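16/04/2021
Grarnell workshop, bench notes

Started on the backlog from the Kazlauskienė job. 102 drives in the crates, all 3.5 inch, all to be wiped and graded before anything gets a price on it. Corentin Leblanc had already split them by capacity, so I left his order alone and only pulled the ones with bent pins.

Wiping is being done with Nultari, eight drives to a run. A single pass of zeros and a read-back. We talked in February about doing three passes and decided it wasn't worth the hours on the big ones. The customer's paperwork asks for one verified pass, nothing more. Each certificate gets the serial off the drive label and the serial the software reports, and if the two don't match the drive goes in the red tub. 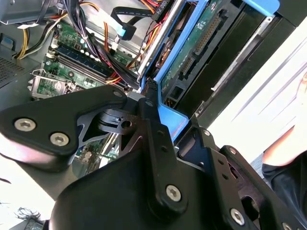
The first three runs went through without trouble. The fourth stalled with one drive clicking. Pulled it, restarted the other seven, lost a fair bit of the morning. Next time I'll do a short self-test on the whole lot before committing to a full pass. It only takes a couple of minutes per drive and would have caught that one.

Grading so far is the same as last year:
A – passes wipe, no reallocated sectors, low hours
B – passes wipe, no reallocated sectors, high hours
C – passes wipe with reallocated sectors, in-house use only
X – fails, goes to the shredder

I'd like to change where the line falls between A and B. At the moment it's power-on hours only, and start/stop count gets ignored. Two of the drives today had low hours but had been spun up and down several times a day for years. I put them down as B and wrote why on the sticker. Corentin can overrule me. 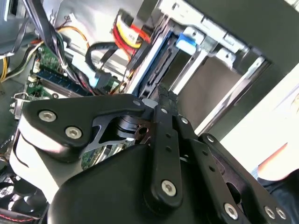

What happens to a drive that wipes clean but won't return a full SMART report?

It goes to X. Without the report we can't say anything about its condition, and the time spent arguing with it costs more than the drive is worth.

Bagging. The new Plitex antistatic bags are the right size but the zip is stiff and you need both hands to close it. The old ones were folded over and taped, which was quicker, though the tape left glue on the labels after a few months on the shelf. Sticking with the zips. Put the silica sachet in first, then the drive label side up so the serial reads through the bag.

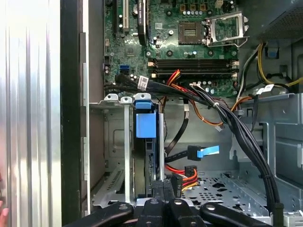
The sticker printer is still feeding crooked. I moved the guide in by a couple of millimetres and it held for the rest of the roll, then went off again when I loaded a new one. Probably the roller. There's a spare in the grey cabinet, second drawer, if someone has time before me.

Tally at close: 93 wiped and verified, the rest failed or still waiting on a decision. Of the verified drives, 65 are A, which is better than I expected from office gear of that age. Most of the others are B. I haven't split out the Cs yet because the spreadsheet formula is counting blanks as zero, and I want to fix that before I give anyone a number.

Storage: A grade on the top shelf by capacity, B underneath, C in the blue crate by the door. Please don't stack bare drives, even for a minute. I found a pile of four on the end of the bench at lunch.
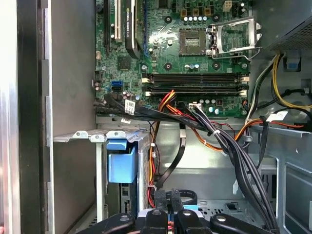 Certificates are saved in the job folder as one file per run. The stalled run has two files. The first is incomplete and I've left it there with STALLED added to the name so the times still line up with the log. It shouldn't be sent to the customer.

Left to do:
Self-test the drives in the red tub and re-read their serials
Fix the blank cells in the grading sheet
Order more of the small stickers, down to the last roll
Ask Corentin about start/stop counts
Book the shredder pickup once the X count is final – they want a weight, so the crate has to go on the scales first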